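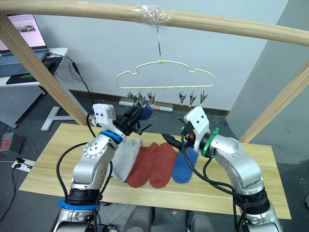
Two Arms and a Washing Line: Our Project Report
Yanling Jia and Xiaoyan Kong, with a great deal of help from Aiguo Cai

We should start with the shared workshop in Braterby, where we spent most of July and far more Saturday evenings than we had promised our families. Our idea was a modest one, or so we thought when we wrote the proposal: get a pair of robot arms to peg out socks. Everybody has socks, everybody dislikes hanging them up, and they are forgiving things to drop.

The frame came first. We wanted something we could knock together ourselves, so it is only wooden posts leaning in at the sides with a rod across the top, and a wire hook to carry the hanger. The hook kept sliding along the rod whenever an arm nudged it, and after an afternoon of clever suggestions we wrapped the spot in clear plastic and that was that (thank you, Xuelian!). The hanger is a cream one with a wavy top and six little clips, three to each side, and we are terribly fond of it by now.

Clips are much harder than socks, as we soon found. A gripper has to press the clip open while the other brings the cuff up to it, and the whole hanger swings away at the slightest touch. We slowed both arms down and taught them to wait for the swinging to settle, which made each sock painfully slow but saved our nerves.

We recorded 155 practice runs by the end, working from a row of socks laid flat on the table with the toes towards the front. Blue ones gave us the least bother. The two rust-red ones liked to overlap, and the grippers would then pick up both together, so we spent three evenings on that alone.

Our parts and timber came to 2375 against an allowance of 3000, and we would put what is left towards a stiffer hook. Yaqin Lu has also asked whether we might try tea towels next. We said yes before thinking about it very much, and the frame is staying up until September.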